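Kaffeezelle, Oktober: Kabel, Flansch, Nullpunkt

Drucken | Als E-Mail senden
16 Mal geteilt | 5 Kommentare

Im Oktober stand die Zelle zwei Tage still. Angekündigt hatte sich das schon länger. Der Greifer kam beim Drücken der Taste immer öfter ein Stück zu tief an, und Rima Hijazi, die im Haus die Frühschicht macht, hatte in die Liste geschrieben: »Bleibt vor der Maschine stehen, Fehler lässt sich quittieren, kommt wieder.« Quittiert wurde dann eine Weile lang. Das ist bequem, aber irgendwann muss man nachsehen.

Ich schreibe hier auf, was ich gemacht habe, vor allem für mich selbst. Beim letzten Mal habe ich die Schritte auf einen Lieferschein gekritzelt und den Lieferschein weggeworfen.

Zuerst die Datensicherung. Programm, Werkzeugdaten und Basiskoordinaten auf den Stick, dazu ein Auszug aus dem Fehlerspeicher. Darin standen 849 Einträge, die meisten davon Wiederholungen derselben Meldung. Interessant waren die Uhrzeiten: Fast alle Stopps lagen zwischen sieben und neun Uhr morgens, also in den ersten Stunden nach dem Einschalten. Ich hatte deshalb zunächst die Temperatur im Verdacht und habe damit einen halben Vormittag verloren. Die Arme liefen im Leerlauf eine Stunde lang dieselbe Bahn, ich habe alle paar Minuten an einem festen Punkt gemessen, und die Abweichung blieb gleich. Mit dem Warmlaufen hatte es nichts zu tun. Morgens wird einfach am meisten Kaffee bestellt.

Danach habe ich mir die Mechanik vorgenommen. Arm in Serviceposition fahren, Druckluft gibt es an dieser Zelle keine, also nur die Versorgung des Greifers abschalten und am Flansch wackeln. Er hatte Spiel. Wenig, mit dem Auge nicht zu sehen, mit der Messuhr aber sofort. Zwei der Schrauben ließen sich ohne Widerstand weiterdrehen. Ich habe alle herausgenommen, die Gewinde gereinigt, neue Schrauben mit mittelfester Sicherung eingesetzt und über Kreuz in zwei Durchgängen angezogen. Die Striche mit dem Lackstift kommen jetzt immer dazu. Dann sieht man bei der nächsten Runde ohne Werkzeug, ob sich etwas bewegt hat.

Das zweite Problem war das Kabel zum Greifer. Es war zu straff gebunden und hat bei jeder Drehung des Handgelenks am Stecker gezogen. Osaze Uzor hatte die Zelle damals mit mir aufgebaut, und wir waren beide ziemlich stolz auf die saubere Verlegung. Sauber war sie, nur eben für einen Arm, der sich nicht bewegt. Ich habe zwei Binder aufgeschnitten und dem Kabel einen Bogen gegeben. Schön sieht das nicht aus. Wichtig ist, dass der Bogen in keiner Stellung an der Maschine oder am Becher hängen bleibt, und das prüft man am besten mit der Hand am Zustimmtaster und sehr langsam.
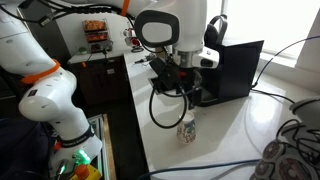

Der Greifer über der Kaffeemaschine, der Becher steht davor auf der Theke.

Der Nullpunkt der Theke war danach fällig. Wer am Flansch schraubt, muss das Werkzeug neu vermessen, und wer das Werkzeug neu vermisst, sollte sich auf die alten Punkte nicht mehr verlassen. Ich nehme dafür eine Messspitze und drei Bohrungen in einer kleinen Aluplatte, die ich an zwei Anschlägen auf die Arbeitsfläche lege. Die Platte stammt von Nestetti, die uns auch die Greiferbacken gefräst haben, und ist das Beste, was ich für diese Zelle bestellt habe. Vorher haben wir an der Kante der Theke angefahren, und die Kante ist nicht gerade.

Mit der neuen Basis stimmten die meisten Punkte auf Anhieb wieder. Neu teachen musste ich nur die Becheraufnahme und den Tastendruck. Beim Becher fahre ich jetzt von schräg oben an und schließe mit weniger Kraft. Pappbecher sind ein undankbares Werkstück. Greift man zu fest, werden sie oval, greift man zu locker, rutschen sie, sobald sie voll sind. Gefüllte Becher fährt die Zelle mit 60 Prozent der Geschwindigkeit der leeren. Mehr geht, aber dann schwappt es beim Abbremsen, und jemand muss wischen.

Beim Tastendruck war die Lösung einfacher als gedacht. Das Programm fuhr bisher auf eine feste Höhe, egal ob die Maschine einen Millimeter anders stand als am Vortag. Beim Putzen wird sie nun mal verschoben. Jetzt fährt der Arm bis kurz vor die Taste und geht von dort mit Kraftüberwachung weiter. Chibuzor Adeleke hat mir den Baustein aus einem seiner Programme geschickt, ich musste nur die Grenzwerte anpassen. Zusätzlich kleben auf der Theke Markierungen für die Standfüße.

Zum Schluss der Dauerlauf: 16 Bezüge hintereinander, die ersten mit Wasser, die letzten mit richtigem Kaffee. Ein Abbruch, und der ging auf meine Kappe, ich hatte den Wassertank nicht nachgefüllt. Danach lief es durch. Fatima Olatunji hat die Schutzfunktionen mit mir durchgetestet, Not-Halt an beiden Stellen, Wiederanlauf nur mit Quittierung, und das Protokoll unterschrieben.

Offen ist noch einiges. Die Leitung quer über die Theke soll in einen Kanal, der ist bestellt und kommt nicht. Das Ersatzkabel für den Greifer liegt auch noch nicht im Schrank. Und die Liste für die Frühschicht bekommt eine neue Spalte für die Uhrzeit, damit ich nicht wieder im Fehlerspeicher suchen muss. Die Sichtprüfung der Lackstriche mache ich ab jetzt alle fünf Wochen, zusammen mit dem Entkalken.

Die alten Flanschschrauben habe ich aufgehoben. Falls jemand das Datenblatt zu der Schraubensicherung braucht, bitte kurz schreiben, ich schicke es weiter.

Beitrag drucken | Per E-Mail weiterleiten | 5 Kommentare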